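From: Dong-hyun Yoon
To: lab-equipment list
Date: 14th November
Subject: Re: [lab-equipment] Gripper budget for the second table

Natalie Dobson wrote:
> Hi all,
>
> I have to send the equipment plan for the kitchen task to Kieran before
> the end of the month. At the moment I have one line that says "second
> arm, Lindholm, complete" and one line that says "accessories", and he
> will not accept the second one. Can somebody who uses the first table
> every day tell me what is really in "accessories"? Also, do we need
> the new force sensing fingers from Cirkar or can we go on with the plain
> ones? The quote from Lusier has both and the difference is not small.
>
> And please tell me if the wrist camera can be shared between the tables.
>
> Natalie

Dear Natalie, dear all,

I will answer in the order of your questions, and I am sorry that it became long. So-ying has read the part on the fingers and agrees with it. The part on the camera is my opinion only.

1. What is in "accessories"

On the first table we spent more on small things than we planned, and most of it was bought in a hurry at list price. I went through the orders since May and I would put these as separate lines:

Finger pads, plain black type, two full sets. One set is on the arm and one is in the drawer. When we had only one set we lost three working days waiting for the delivery from Tilelton.

Cable for the wrist camera, the long version. The short one pulls when the wrist turns fully. Please order the long one from the start, we paid for both.

Table top. The white top we have is good for the camera, but the surface marks easily and we cannot get the marks out with normal cleaner. I would ask for one spare top. The carpenter's price last time was 739 for two, including cutting, and I do not think he will make one alone much cheaper.

Objects. Kieran may laugh at this line, but bowls, cups and bottles are a real cost when we change them every few weeks. I would write 40 per month. Tharushi buys them in the normal shops and keeps the receipts, so there is no problem to show what it was used for.

Mounting plate and screws for the Lindholm base. It does not come with the arm. The quote says "complete" but I asked them, and "complete" means the arm, the controller and the hand pendant. It would be good if you could ask Lusier to write this clearly in the quote, so Kieran sees it from them and not only from me.

2. The fingers

My recommendation is to buy the plain fingers for the second table now and leave the Cirkar ones for the next budget round. I know that in the spring I said the opposite – I have changed my mind after we started with the dishes.

The Cirkar fingers measure force very well. But they are wider at the tip, and the supplier told me by phone that the sensor surface should not be used with water or soap. They offer a cover for this, as a separate item, and with the cover the warranty is only 13 months. For dry objects I would buy them tomorrow. For the kitchen task I am not comfortable to spend this amount before we have borrowed one pair and tried it. So-ying has already asked for a loan pair and they did not say no.

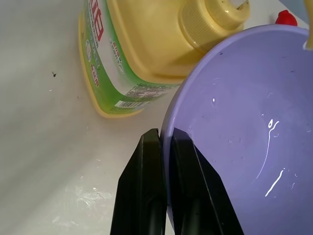

Finger thickness is the point where I would be most careful with the specification. Many of our grasps are on a rim, and then one finger has to go inside the object and the other has to come down outside it, with enough free space on both sides. The purple bowl is a typical case: the plain fingers pinch it at the left edge, one on the inner wall and one over the table, and there is a big detergent bottle lying just behind it. Such a plastic bowl is quite forgiving, but with a small cup the wider tip will be a problem on the inside. So if the Cirkar fingers go into any later plan, please put the tip width in the requirement and not only the force range.

3. Sharing the wrist camera

It is possible, but I would not plan with it. Each time the camera is taken off and put back we must do the calibration again, and this costs me roughly half a morning. If both tables are running in the same week, the person at the second table will mostly wait. One more camera is cheaper than this waiting time. If the money is really not there, I prefer to drop the spare table top and keep the camera.

4. Delivery

Lusier gave me no fixed date for the arm. They only said that orders which come in before the end of the year are handled first. The finger pads and the cable can be ordered already, they fit the first table too, so nothing is lost if the second table is delayed.

Tharushi, could you please send Natalie the list of objects with the prices? I have only the totals.

Kind regards,
Dong-hyun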